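How to Pack for a Small Move Without Buying Every Box Twice

I have moved eight times, the last one from a third-floor walk-up in Plodell to a slightly less tall building in Brirkmont, and I have made most of the mistakes a person can make with a cardboard box. What follows is the method I use now. It suits a one-bedroom apartment with a normal amount of stuff in it. If you own a piano, you need a different page.

What you need

Boxes in two sizes, small and medium
Packing tape, the wide kind, and a dispenser you don't hate
A fat marker
Newspaper or plain packing paper
Towels, sheets and sweaters you already own
Zip bags, sandwich size

Leave large boxes at the store. A large box is an invitation to fill it with books, and then you have a piece of furniture that has to be carried down the stairs by its bottom flaps. My last move took 44 boxes, and the only two I regret were the large ones.

Step 1. Build the box properly

Fold the short flaps in first, then the long ones over them. Run tape along the seam and a few inches up each side, then run a second strip beside the first. For anything heavy, add a strip across the middle so the bottom has a cross on it. Interlocking the four flaps like a pinwheel looks clever and holds fine for pillows. I once did it with canned soup.

Used boxes are perfectly good if the corners are still square and the cardboard feels stiff. Press on the side with your thumb. If it stays dented, that one gets the lampshades.
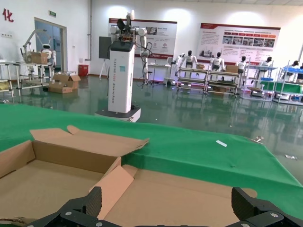

Can I reuse a box that has already been taped and cut open a few times?
Use it for light things, such as bedding or plastic kitchenware, and put fresh tape over the whole bottom seam. Old tape peels up under new tape, so pull off whatever comes away easily before you start. Once a flap has torn along its fold, flatten the box and put it out with the recycling.

Step 2. Pack by room, then by weight

Finish one room before you begin the next. I know the kitchen is boring and the shelf with the old photographs is calling to you. The photographs will take an entire evening and fill half a box.

Heavy things go in small boxes and at the bottom. Light things go on top. Books stand upright, the way they do on a shelf, or lie flat in stacks. Don't set them in at an angle, unless you like books that open at one page forever.

Plates go on edge, each one wrapped, with a layer of crumpled paper under them and another on top. Glasses go upright. Fill the gaps until nothing shifts when you give the box a small shake. If it rattles, it needs more paper. If it clinks, start over.

Step 3. Deal with the cords

Every home has a drawer of cords, and every cord in it belonged to something. Resist the urge to tip the drawer into a box and write "cords" on the lid. You will open that box in the new place, close it again, and move it unopened for the rest of your life. Mine lasted three apartments.

Unplug one device at a time. Coil its cord loosely, about the width of your hand, and fasten it with a twist tie or a bit of masking tape folded over on itself. Write the name of the device on the tape.
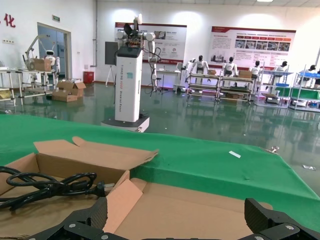

Then pack the cord with the thing it powers. The lamp and its bulb can travel separately, but a router without its adapter is a paperweight, and you will want the router before you want your shoes. Take a picture of the back of the television before you pull anything out of it. Screws and small brackets go into a zip bag, and the bag gets taped to the underside of whatever it holds together.

Step 4. Label like a stranger will read it

Write on two sides and the top. Put the room first, in big letters, then a few words about what's inside. "Misc" is banned. I have written "misc, important" on a box and would like those hours back.

Step 5. The last box

Pack this one the night before and carry it yourself: toilet paper, a lamp, phone chargers, a knife for the tape, mugs, coffee, one towel per person, and screwdrivers for the bed. Mark it clearly and keep it away from the truck. At nine in the evening, with the bed still in pieces, you'll know exactly where it is, provided you didn't stack the books on it.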